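Community Noticeboard | Home & Garden | Local

Hall tables get a proper going-over before spring bookings

I popped into the Dutel Street hall this month expecting to stay for five minutes and stayed for most of the morning, which is what tends to happen when there's a kettle on and somebody to talk to. The job was a simple one. The timber tables needed a clean before the September bookings start, and Yayra Odoi had put the word out that she'd like them wiped down by hand, with a spray bottle and a cloth, the way her mum always did it.

I'm very fond of that room. It's got the reddish-brown floorboards, the whiteboard up on the far wall, the little tables and chairs near the doorway, and a lovely echo if you drop a teaspoon (I did). I learned to play euchre in there, badly, and my youngest had two birthday parties in it. 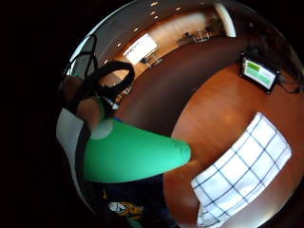 Anyway, back to the tables. Yayra reckons the old finish has years left in it if people stop using whatever is under the sink. Last winter someone went at one of them with a cream cleanser and left a dull patch the size of a dinner plate, and she still hasn't forgiven them. So now it's a light mist of Khurana timber cleaner, a checked tea towel, and wiping along the grain. You do the top first, then the rim, then you fold the towel over to a clean side and go round again.

She's quite strict about the folding! I got told off for scrunching.

The tea towels came out of a bundle that Oda Holmgren's sister sent over when she closed her café. They're cotton, they've been washed so many times they've gone properly soft, and they don't leave fluff behind. I've asked if there are any going spare and have been told, very politely, no. 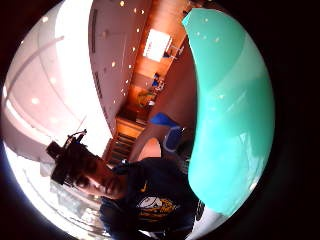 What's changing for bookings

There are 7 groups using the hall this season, up from five, and that means a bit more wear on everything. The Tralletti choir keeps its evening spot, the seed swap moves to mornings, and the Ovach craft circle is back after a long break — I'm thrilled about that one, I've missed their lemon slice.

Everyone who books will be asked to give their table a spray and a wipe before they head home. Oda says the bottle and a clean towel will be left out for each group, and used towels go in the tub by the back door. Please don't take them home to wash, even if you mean well. The last lot that went home for a wash came back pink.

Hot mugs are still fine as long as there's something under them. Glitter is not fine. I don't think anybody needs the glitter story again, but the craft circle knows what I'm talking about.

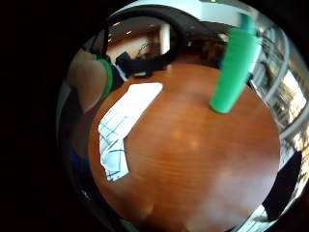 The orange-brown timber and a blue-and-white grid pattern, with a splash of mint green on the right.

I did ask whether the tables might be sanded back and refinished one day. Yayra would love it, and there's been a quote, but the money's going to the gutters first. Fair enough too, if you were at the choir's winter concert and happened to be sitting on the left-hand side.

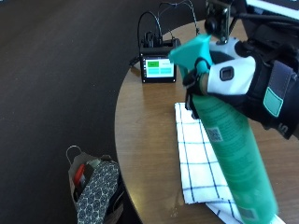 2 min read

If you'd like to give the tables a go yourself, there's another session planned before the season starts, from 9 in the morning until the biscuits run out. Wear something you don't mind getting splashed on, and leave the cream cleanser at home. Yayra's happy to show you the folding, and she'll watch you do it as well, so pay attention the first time. Parking is behind the hall, same as always, but mind the soft bit near the fence.

More in Local
Seed swap moves to mornings
Gutter repairs: what the quote covers
Ovach craft circle returns to the hall
Oda's lost property box is full again, please come and look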